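About Ziltport

Ziltport builds simulated rooms for testing robot arms before they go anywhere near a customer's hardware.

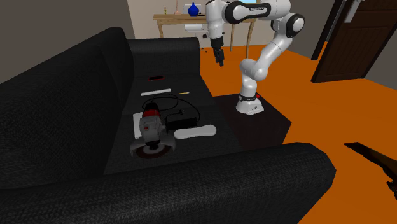
Rendered living room with arm on a stand beside the sofa, parallel gripper over the seat.

What we do

We supply simulation scenes, object models and test runs to teams that develop manipulation software. A customer sends us a control program or a trained policy. We run it against a set of furnished rooms, record every attempt and return the logs with a written report. Customers who prefer to do their own testing can license the rooms and run them in-house.

The company has 8 employees. Two work on rendering and lighting, the rest on contact physics, object modeling and the test runner. We do not make arms, grippers or controllers, and we do not resell them.

Background

Ziltport began as the simulation group of Visser, an engineering office that designed packing cells for warehouse clients. The group's job was to check reach and cycle time before steel was cut. Packing cells are orderly places. The part arrives at a known height, the light does not change, and the gripper approaches from the same side every time. When clients began asking about arms in homes, rental apartments and care facilities, the old cell models were of little use, and the group started building rooms instead. It was later separated from Visser and has operated under its own name since then. Visser remains a customer.

Products

Milley is our room library. Each room is a complete interior with walls, floor, doors, furniture and loose objects. Every loose object has a mass, a friction value and a collision shape that can be edited in a plain text file. Furniture is fixed by default and can be released if the test calls for it. Upholstered surfaces use a simplified soft contact model, so a tool set down on a sofa seat will settle into it by a small amount and tilt accordingly. The depth of settling is a parameter. We recommend leaving it at the default for a first run and then repeating the run with the value doubled.

The object set that ships with Milley contains 425 models. It covers kitchen items, stationery, hand and power tools, toys, packaging and small electronics. Power tools are included on purpose in the domestic rooms. An angle grinder on a sofa is a heavy, uneven object on a compliant surface, with a cord that may lie across neighboring items, and a sheet of paper partly under it is a fair test of whether a planner has understood which object has to move first. A pencil on the same seat asks for something else: a low approach, a narrow grip and little room for error in height.

Plakwood is the test runner. It loads a room, places the arm, scatters or positions the objects, starts the customer's program and records joint positions, gripper state, contact forces and rendered camera views. A run can be repeated from its seed with the same starting layout. Plakwood runs on a single workstation or on a group of machines without changes to the test file. Results are written as tables that open in any spreadsheet, with the rendered views stored alongside.

Test service

For teams without simulation staff we offer testing as a service. The standard order consists of the following steps.

Intake. We agree on the arm model, gripper, mounting height and task list. The customer supplies the robot description file. If there is none, we prepare one from the manufacturer's drawings at an hourly rate.

Room selection. The customer picks rooms from Milley or requests changes to wall color, floor color, furniture position or lighting. Floor and wall colors matter more than new customers expect. Many vision models have been trained on pale, neutral interiors, and a strongly colored floor can shift their output. We include at least one room with a saturated floor in every order unless told otherwise.

Baseline. The task list is run in fixed layouts to confirm that the arm description, units and control rate are correct. Most setup errors show up at this stage. The two most common are a gripper width given in the wrong unit and a base frame rotated by a quarter turn.

Variation. Layouts, lighting and object properties are changed within agreed limits. Dark objects on dark upholstery are part of this stage, as are thin objects lying flat and objects pushed close to a back cushion, where one gripper finger has little space to enter.

Report. The customer receives logs, rendered views and a report that sorts failed attempts by cause: perception, planning, grasp, transport or placement. Where a failure has more than one cause, the earliest one is listed. The usual time from intake to report is around 2 weeks.

Limits of the method

Simulation results are not a safety assessment and should not be used as one. Our cord and cable model is coarse. It represents a cord as a chain of short rigid pieces, which is good enough for checking whether a cord blocks a path and not good enough for predicting how a cord will snag under load. Thin sheets such as paper are treated as stiff plates in the standard rooms. A bending sheet model is available in Plakwood but slows each run considerably, and we switch it on only for tasks that involve handling paper or fabric.

Rendered views differ from real camera views. Noise, motion blur and exposure changes can be added in Plakwood, and we advise customers to do so before drawing conclusions about a vision model. We also advise repeating a small share of the tests on real hardware. A customer who does this can send us the hardware logs, and we will adjust the friction and mass values in the rooms to match at no extra charge.

Quality and version control

Every room and object carries a version number. A room that has been used in a customer report is never edited in place. Changes go into a new version, and the old one stays available for as long as the customer's license is active. New versions of Milley are released in January, with corrections issued between releases when a fault affects test results. A list of known faults is included with each download.

Object masses are taken by weighing a real item of the same type wherever we have one. Where we do not, the mass is estimated from dimensions and material, and the entry is flagged in the text file. Friction values for upholstery are measured on a tilt table with fabric samples. The measurement procedure is available to license holders on request.

Licensing and data

Milley and Plakwood are licensed per site, with no limit on the number of workstations. Academic groups pay a reduced fee and may publish results and rendered views, provided the room version is stated. Customer programs and trained policies are kept on separate storage and deleted when the report has been accepted, unless the order includes later retesting. We do not use customer policies or logs to develop our own products.

Working with us

Inquiries should state the arm and gripper model, the mounting arrangement, the tasks and the preferred file format. A short description of the intended room is useful, including seat or table height and the type of surface. Floor plans are welcome but not required. We reply with a proposed room list and a fixed price. Trial access to one Milley room and the current version of Plakwood is available to companies and schools through the contact form.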